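Fetholm workshop revises bench layout

11th October

The Fetholm community workshop has finished refitting its shared work tables, replacing fixed work surfaces with loose boards that can be turned, swapped or carried to another bench. The refit took in 155 hours of labour and cost $3946, with materials accounting for $757 of that sum.

Under the new arrangement a painted sheet is laid on the pale wood-grain tabletop and takes the wear from tape, glue and marking out. Edges are left unsealed so that the layers can be checked for swelling. Smudges and scuffs are expected, and a board is retired only when it no longer sits flat.
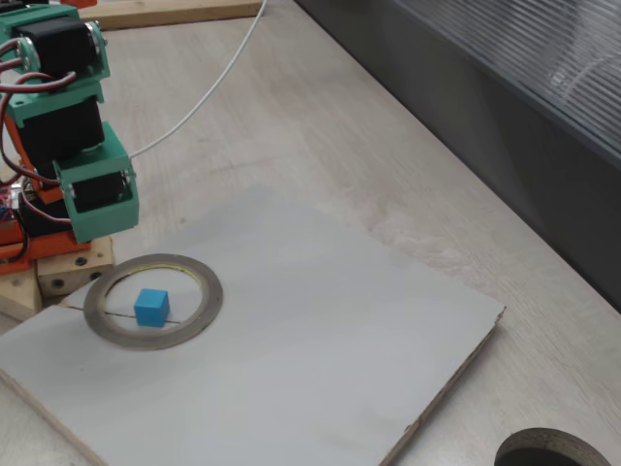

Ghislain Sawatzky, who drew up the layout, said the tabletops themselves should last considerably longer as a result. "We were sanding out adhesive every few months," he said. "Now the board gets scraped and goes back on the bench."

Consumables such as metallic tape are to be stored flat, on the board in use, and returned to the rack at the end of a session. Small parts may be kept inside the roll while work is in progress – a habit many members had already adopted.

Seven boards have been cut to date. A second batch, in a darker colour for work with light-coloured parts, will be painted later in October. Members wanting a board cut to a different size should leave the dimensions in the workshop book.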